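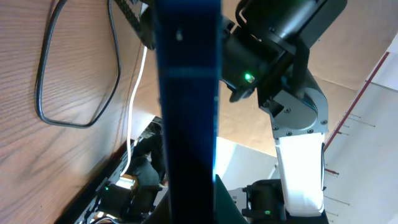 Trunik Desk and Wiring Club – Household Pages

Power strip (on a wooden surface)

A power strip is a row of sockets in one housing, fed by a single cord. I've been keeping this entry since August, and I still get a bit carried away by it! Most of what I know comes from fixing strips to wood – desk backs, bench sides, the odd shelf – and then living with the cables that follow. Cables love to make loops, and a loose loop across the grain is fine by me as long as it doesn't snag.
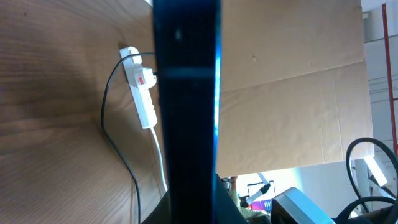

White power strip with red switch and black plug, on wood.

Clubs like ours sort strips by how they sit: flat on the floor, or mounted. I'm firmly in the mounted camp (the Gretance pages take the other side, bless them). Before you drill, check the rating on the label. Mine says 2000 watts, and I keep well under it. See also our entry 221, Cable sleeves, and the Chávez notes on wood screws.
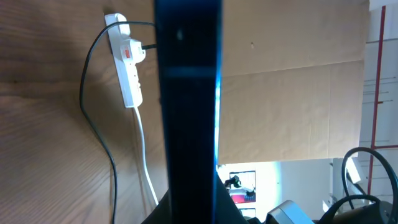 Can I plug one power strip into another?
Please don't – each strip should go straight into a wall outlet, or the first one can end up overloaded.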